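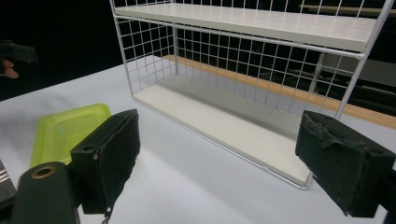

Attachment 1: wire-grid shelf unit on worktop, green lid in front.

Home Products Support My Tickets Log out

Ticket 284 – Grube two-tier shelf unit rocks on worktop, upper board slides
Status: Open, awaiting customer
Category: Kitchen storage / Assembly

Reported fault
The unit rocks from corner to corner when anything is put on the upper board. The upper board also moves when a container is pulled off it. The unit is used for Skerisell food tubs, lids stored separately. Bought through the Londberg shop in March, assembled once, not modified. Heaviest load so far is a 490 g tub.

Reply from Fanex Support
Please check the following and report back:
1. Empty both boards and stand the unit on a surface known to be flat.
2. Press down on each corner of the base board in turn and note which ones move.
3. Check that the side panels are hooked fully into the back panel at top and bottom.
4. Measure the clear height between the boards at both ends.

Customer update, Saturday, 10.40
Steps 1 and 2 done. On the kitchen floor tiles the unit rocks slightly, on the worktop it rocks more. Front right and back left corners move, the other two stay down. Worktop checked with a spirit level and a steel rule: no gap under the rule lengthways, small gap across.

Step 3: the left panel was hooked at the bottom only. Refitted.

Step 4: 149 mm at the left, slightly less at the right before refitting. Now 149 mm at both ends.
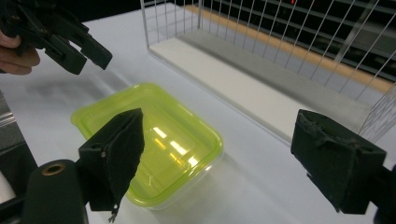
After refitting, the rocking on the tiles has gone. On the worktop there is still a little movement at the front right. The upper board still slides if a tub is dragged forwards, but stays put if the tub is lifted first. Tubs with the lid off catch on the front rail more often than closed ones – the rim sits at the wrong height for it.

Reply from Fanex Support
The remaining movement is within what we would expect from a worktop that is not flat across its width. Fit one adhesive felt pad, 20 mm, under the front right corner. For the upper board, please confirm whether the four clips from the small parts bag were fitted. They go under the board, two at each end, and grip the panel wire.

Customer update, 16.15
Two clips fitted, both at the left. The other two were not in the bag. Please send replacements. Felt pad fitted, no rocking on the worktop now.

Reply from Fanex Support
Two clips ordered, no charge. Ticket stays open until you confirm they are fitted.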